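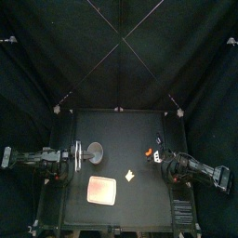
Posted 22 April 2023

I pack meals for a living. Gittins makes the cold trays that go to clinics and a couple of long train routes, and I have stood on the cup and side line for most of my working life. So when the company hired Trindo to look at "tray assembly support," I had opinions before the first meeting, and I've kept most of them.

The pitch was that we'd be freed up for better work. I asked what the better work was. The man from Trindo said that would be a conversation with our management. Our management said it would depend on the pilot. I wrote both answers on the back of my break slip and I still have it.

What they have so far is two arms over a black table, with a cup, a tray and some little pieces of food to practice on. One piece is a toy corn cob. I don't say that to be mean. You have to start somewhere, and I started on napkins. But the slide in the canteen said 700 trays an hour by the time we move to the Drerkurau building, and my line does that now with a full crew, real corn, and lids that come out of the box stuck together.

Matúš Jelínek, who trained me, went over to watch for a whole shift. He came back and said the cup was the easy part. A cup stands up. Try a slice of melon that has been in a cooler all night, or the fruit cups from the supplier that changed its plastic in May and never told us. He can feel a cracked one through a glove. I asked if anyone had written that down for the Trindo people and he laughed at me.

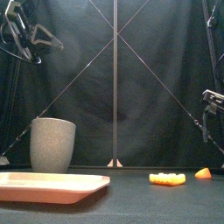

What has changed already

The arms haven't packed one customer tray and my job is different anyway. Two people left the line and weren't replaced, "pending the pilot." Breaks got shuffled. We now log every dropped item on a tablet, 30 seconds a time if the screen behaves, so there's a number to compare against. The number makes us look clumsy. It doesn't have a box for "supplier sent 200 bent trays."

I'll be fair. My wrists hurt, and if a machine wants the twisting part of this job it can have it. Ernitska, our sister site, got an automatic lid press and the people there mostly like it. They also have fewer people there. Both of those go in the same sentence when I tell it, and only the first one made it onto the slide.

Next meeting is after the holiday. I'm going to ask about the two empty spots again, and I'm bringing the break slip.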